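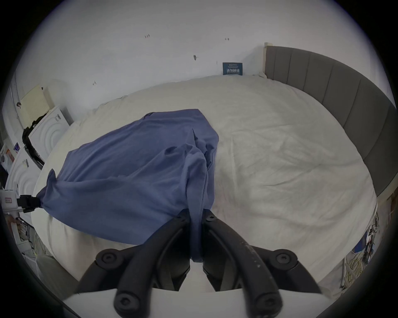
O que é um edredão?
É uma coberta de cama acolchoada, formada por dois tecidos cosidos nas bordas e um enchimento de penas, lã ou fibra sintética. Usa-se sobre o lençol e, em muitas casas, substitui os cobertores.

Edredão (roupa de cama)

O edredão distingue-se da colcha, que é mais fina e tem função sobretudo decorativa. O enchimento é mantido no lugar por costuras, que dividem a peça em quadrados ou em faixas. O peso do enchimento indica-se em gramas por metro quadrado; um valor de 300 é considerado adequado para o inverno em quartos com pouco aquecimento.

Uso e arrumação

Antes de estender o edredão, convém retirar da cama as peças soltas de roupa, que se dobram à parte. Depois a coberta é segurada por 2 cantos, sacudida e puxada até cobrir o colchão por igual. As rugas da superfície alisam-se com a mão, do centro para os lados.
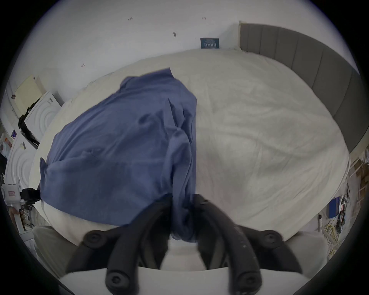
Tecido azul sobre um edredão branco com rugas; à direita, cabeceira estofada cinzenta.

Conservação

A lavagem depende do enchimento e deve seguir a etiqueta. As penas exigem secagem completa, que pode durar umas 6 horas na máquina. Fora da estação, a peça guarda-se em saco de algodão, sem compressão.

Ver também: Colcha; Lençol; Cabeceira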